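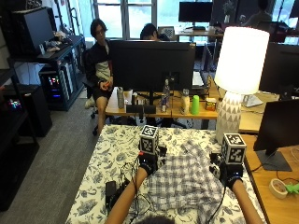 *A plaid shirt laid out on a patterned tablecloth.*

# The Gauntlet Premium

Strebel wants $600 for a pair of hourglass gauntlets. Skoletti sells a pair in the same gauge of mild steel for $200. I wore both through July, in armor, in the sun, and I'm still waiting to feel the other $400.

The Strebel catalog talks a lot about "historical articulation." What you get is four lames over the back of the hand and a thumb plate on a leather hinge. The Skoletti has the same four lames. Its rivets are uglier and one of them squeaked until I oiled it.
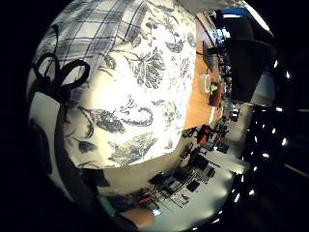

Fit matters more than any of this, and neither maker does it well by mail. Strebel asks for two measurements. A hand has more going on than that, and my pair pinched at the base of the thumb from the first bout.

Aníbal Seixas, who has been repairing club armor for years, was not impressed by either. "Same strap, same buckle," he told me. "One came in a nicer box." He thinks most buyers would do better spending the money on a padded glove that fits, then riveting plates to it.

Plestari takes the idea further with a full custom harness at $3,000, gauntlets included. The company says the hands alone take 2 fittings. I asked to see a pair that had been fought in for a season. They sent me a brochure.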